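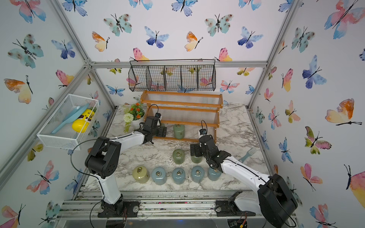 Papel pintado vinílico sobre pared con pintura plástica satinada: ¿imprimación o lijado?

Preguntado en: Paredes y revestimientos
Etiquetas: papel pintado, imprimación, pintura satinada, juntas

Tengo que empapelar una habitación interior con papel vinílico de fondo blanco y motivo de mariposas en acuarela, soporte no tejido (TNT). Las paredes son de yeso, con dos manos de pintura plástica satinada aplicadas hace unos años. No hay humedad ni desconchados. En la pared del fondo hay fisuras finas junto al marco de la puerta, ya rellenadas con masilla.

He hecho una prueba con un retal y cola preparada para TNT (Setiseck, en cubo). Al día siguiente el retal se despegaba de una esquina tirando con la uña y la cola salía entera con el papel, como una película. En la pared no quedaba nada.

Dudas:

1. ¿Es suficiente con lijar o hay que dar imprimación?
2. Si hay que imprimar, ¿fijador al agua transparente o imprimación blanca? El papel tiene el fondo muy claro y me preocupa que se transparenten los parches de masilla.
3. La ficha del papel da un gramaje de 185 g/m² y dice «encolar la pared». ¿Se encola también el papel en las esquinas?

La altura de la pared no da problema, los rollos alcanzan para cortar tiras enteras con margen para casar el dibujo.

Leobardo Beltrán

3 respuestas

Respuesta aceptada
Tove Bjarnason

La prueba ya indica el fallo: si la cola sale entera adherida al papel, la unión débil es la de cola con pintura. El satinado es poco absorbente y la cola seca sin agarre mecánico. Cambiar de cola no lo corrige.

Procedimiento:

Lavar la pared con agua y un desengrasante suave. Aclarar con agua limpia y dejar secar hasta el día siguiente. Si se lija antes de lavar, la grasa se reparte por la superficie.

Lijar con grano 120 hasta perder el brillo en toda la superficie. No hace falta llegar al yeso. Comprobar con una linterna puesta en rasante; las zonas que sigan brillando se repasan.

Aspirar y pasar un paño apenas húmedo.

Dar una mano de imprimación blanca al agua para soportes poco absorbentes. El fijador transparente está pensado para lo contrario, fondos que absorben demasiado o que sueltan polvo, y sobre satinado puede dejar una película todavía más cerrada. Con fondo claro la blanca tiene además la ventaja de igualar el color de la masilla. Si después de una mano los parches se siguen viendo, se da otra solo en esa pared.

Respetar el secado que indique el envase antes de encolar. Que esté seca al tacto no basta.

Sobre la tercera duda: con TNT se encola la pared y nada más. En las esquinas se carga un poco más la pared con brocha, porque el rodillo no llega bien al rincón. No conviene doblar una tira entera en el rincón. Se corta dejando 2 cm de vuelta en la pared contigua y se arranca la siguiente tira a plomo, solapando sobre esa vuelta. Para vinilo sobre vinilo en ese solape hace falta cola específica de solapes; la normal no agarra en la cara plastificada.

Con dibujo disperso, un desfase pequeño en el rincón apenas se aprecia. En las juntas de la pared sí: un ala partida con un milímetro de diferencia se ve desde la puerta. Presenta cada tira en seco antes de cortar y marca el «arriba» por detrás a lápiz, nunca con bolígrafo, que acaba traspasando.

Repite la prueba del retal después de imprimar. Si al tirar se rasga el papel o se separa el vinilo del soporte, la adherencia es correcta.

Comentarios

Leobardo Beltrán: Lavado, lijado e imprimado. Segunda prueba: se queda el soporte en la pared y sale solo la capa de arriba. Entiendo que es válido.

Tove Bjarnason: Válido. Mira que todos los rollos lleven el mismo número de baño antes de abrirlos.

Respuesta
mendoza_reformas

Yo pongo papel sobre satinado sin imprimar y no se me ha caído ninguno. Lijas un poco y cola espesa. La imprimación es tirar dinero.

Comentarios

Tove Bjarnason: ¿Papel vinílico o papel normal? La cola espesa en cubo ya preparada es la que ha fallado en su prueba. Si se espesa más, rebosa por las juntas.

mendoza_reformas: Normal, de los antiguos. Con vinílico no lo he hecho.

Respuesta
Usuario eliminado

Añado lo de las fisuras, que no se ha contestado. Si están junto al marco de la puerta, la masilla rígida volverá a abrir. Vacía la fisura con rasqueta, pon malla de fibra de vidrio, dos pasadas finas de masilla y lija. El vinilo disimula una fisura pequeña, pero si el soporte se mueve sale una arruga vertical que ya no se quita. La imprimación, después de la masilla y no antes.

Para cortar en el marco, cúter de hoja partible y tramo nuevo en cada tira. Con la hoja gastada el TNT se deshilacha.

Pregunta cerrada a nuevas respuestas. Relacionadas: «Burbujas en papel vinílico a las pocas horas», «Retirar restos de cola Gurneo de un rodapié lacado».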